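Two Arms, One Table: How a Robot Learns to Pick Up a Block

Telta is a two-armed robot built in the Ornard shared workshop. A shared workshop is a place where people use the same tools and benches to make things. Telta took 30 evenings to put together.

Each arm is a chain of stiff metal parts called links. The places where the links meet are called joints. You have joints too – your shoulder, your elbow and your wrist. At the end of each arm is a gripper, which does the job of a hand. It has fingers that open and close.

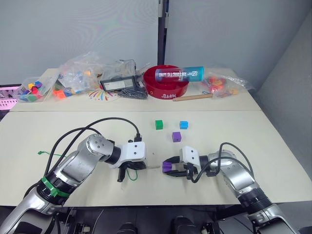 The gripper on the right holds a purple cube.

Inside each joint is a motor. A small computer tells every motor how far to turn. If one motor turns too far, the fingers land in the wrong spot, so the builders test the joints one at a time before they let the whole arm move.

Two arms are harder to run than one. Both can reach the middle of the table, and the computer has to know where each one is so they don't bump.
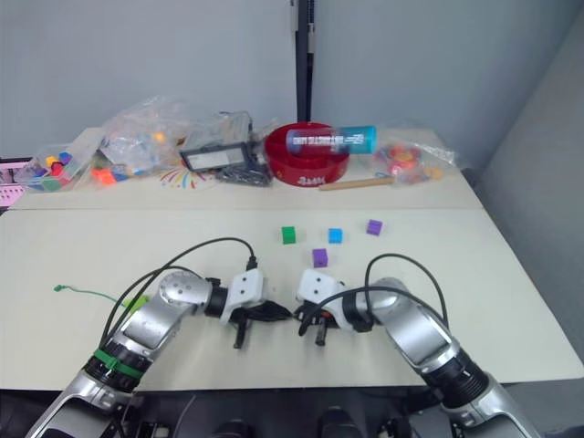 Both grippers near the middle of the table, with four cubes in front of them.

Telta's first program was 20 lines long. It could only raise and lower one arm. The program it uses now has more than 400 lines, and the builders still change it most weeks.

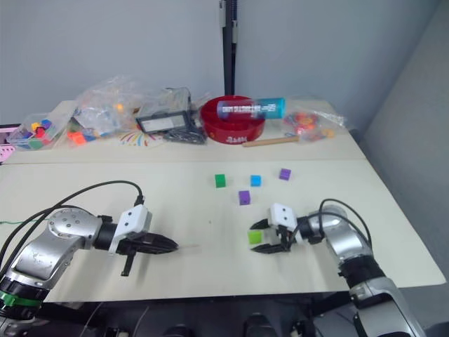 Picking up a block takes several steps. The arm moves to the block, the fingers open, the fingers close, and the arm lifts. Before the fingers close, they have to be on opposite sides of the block, the way they are with the lime green cube. If both were on the same side, they would close on air. The other gripper can keep its fingers shut until it has a job to do.

You can try this at home. Put a block on a table and pick it up with just your thumb and one finger. Now do it with your eyes closed. It is much harder – you have to feel for the block first.

By December the builders want Telta to stack blocks into a tower.

Ornard Workshop | Contact us | © 2025 | Back to top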